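Laying out a tray – notes for the Drudby evening

(Start when Bríd gives me the nod. Water on the left, clicker in the right hand, don't swap.)

Hello everyone, and thanks to Bríd Mulcahy for asking me back after last July, when I overran so badly that you missed your tea. I've been told I have the one slot and I mean to stick to it!

I want to talk about trays. I know, I know. But I've spent a good part of my working life putting instruments into trays and taking them out again, and I still get cross when I'm handed a bad one. At Trestmont we had 900 instruments on the books when I started, and the first job I was given was to find out where 200 of them had gone. (Pause for the laugh. Most were in the wrong tray. A few were in Ekene's desk – he knows I'm telling you this.)

So, where do you begin? With the cloth. I like a dark one, laid flat, no ridges, and I like to see a bit of bare worktop round it so I know where my patch ends. Ekene Babalola prefers white and we've argued about it for years. On a speckled worktop I'd say dark every time, your eye settles on it straight away.

Next one, please.

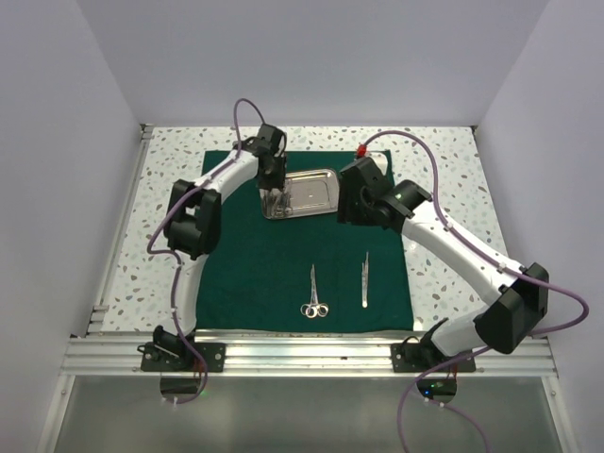
Dark green cloth on a speckled top, instruments in the tray.

Leave this up while I talk. Ask who has a patterned worktop at home and has lost a screw on it. Hands up. Then the point about colour again, but quickly.

Now the tray itself. Put it down first, square to you, and then leave it alone. People shuffle it about as they go and end up reaching across themselves. Handles all the same way, please, and the thing you want first goes nearest your hand. Long pieces before short ones. If two are touching and they needn't be, move one.

(Pass round the Miltix card with the layout on it. I've got 5 copies, so share, and I do want them back.)

Then counting. Out loud, before and after, even if you're on your own and feel daft. Ekpo was the practice set we used for new starters, and I must have counted that thing 400 times. I could still do it now.

Questions until the kettle goes. If someone asks about labels, say yes, on the short end, and send them to Ekene.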